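Main page Contents Random article Recent changes Help

A laundry basket is an open container for carrying clothes to and from the wash. Shallow woven ones are often set on the floor by a front-loading machine.
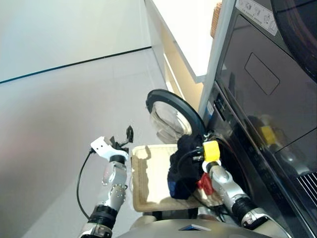 A woven basket by a front-loading washing machine with its door open

Dark and bright items may share a basket, though they are usually sorted before washing.

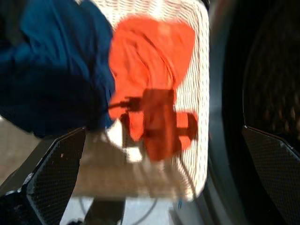 This page was last changed on 24th December, at 18:08.

Wicker baskets were made at Nerness, where 39 workshops sold 1,579 in one October. Rims are wrapped to protect the ends of the weave. 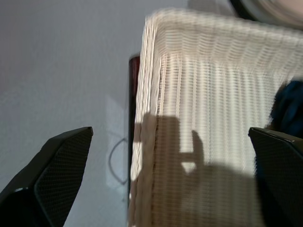 Skevovel makers used a thinner strand and a lower side.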